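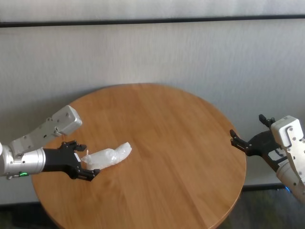

Ticket: Invoice export stops at row 1000
Product: Presar Desktop, version 29
Status: open

Hello,

I use Presar to make the monthly invoice list for our small shop, Kikadine. Until November the export was fine. In December we passed 1000 rows for the first time and now the CSV file has exactly 1000 rows, with no error message. The total at the bottom of the screen is correct, but in the file 67 invoices are missing.

I have tried these things:
- restart the program and the computer
- export to another folder
- change the separator from comma to semicolon

The result was the same each time.

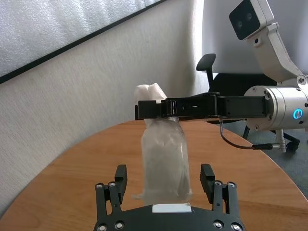
Toivonen Support
Thank you for the clear report. Could you please open Settings, then Export, and tell us what is written in the field "Page limit"? Also, do you export from the list view or from the report view?

I export from the list view. The field "Page limit" is gray and I cannot write in it. It shows 1000. In the report view I do not find this field at all.

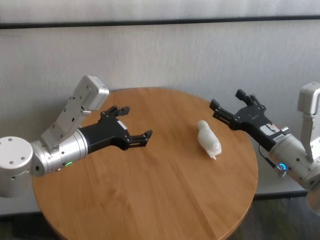

kikadine_office

I made one more test this morning. I exported from the report view and the file was complete, all 67 missing invoices are there. But the column for tax is in a different place, so our accounting program Brastley does not accept the file. I can move the column by hand, it takes me 26 minutes with the checking.

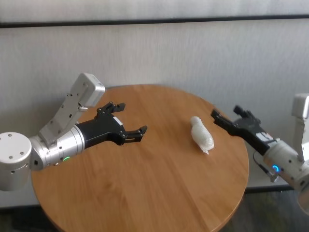 For this month I can work like this, but please leave the ticket open. I would like to know if the limit in the list view can be changed, or if the column order in the report view can be saved. One of the two is enough for me.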